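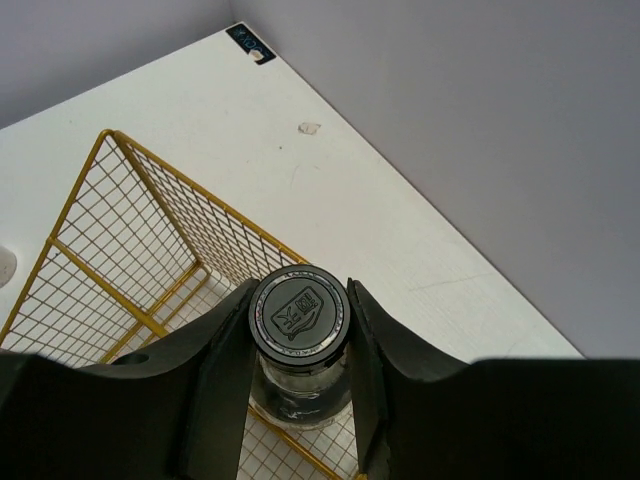

Mehrangiz Mahmoudi
31 May 2023

I'd been promising our packing team a trip to the Gendora open day since January, and last week Xiaoyan Yu and I finally drove over to Grurnbridge, with far too many snacks and a budget sheet that still had a blank where the gripper should be.

What a friendly bunch! Baoshan Shi took us through the whole floor (he had only 5 visitors in our group, so we could ask anything), and we spent most of the morning at the picking table. Small glass jars are our bread and butter, so seeing a black two-finger gripper closed on one with a screw-top lid, right there over a gold wire basket, had me scribbling on the back of my parking ticket.

Then we got to money. The arm is the line everyone argues over, but Baoshan walked us through the rest: spare fingertips, mounting plate, training days, the yearly service. Xiaoyan wants 7 sets of fingertips in the first order — I had put down two — and I think she's right, given how many jar sizes we run. Delivery is quoted from the order date, so we'd need to sign before the summer shutdown.

I still have to ask whether the wrist camera is priced separately. Hélène Lemieux is getting us a second quote from Vovport, and I'll post both once they're in.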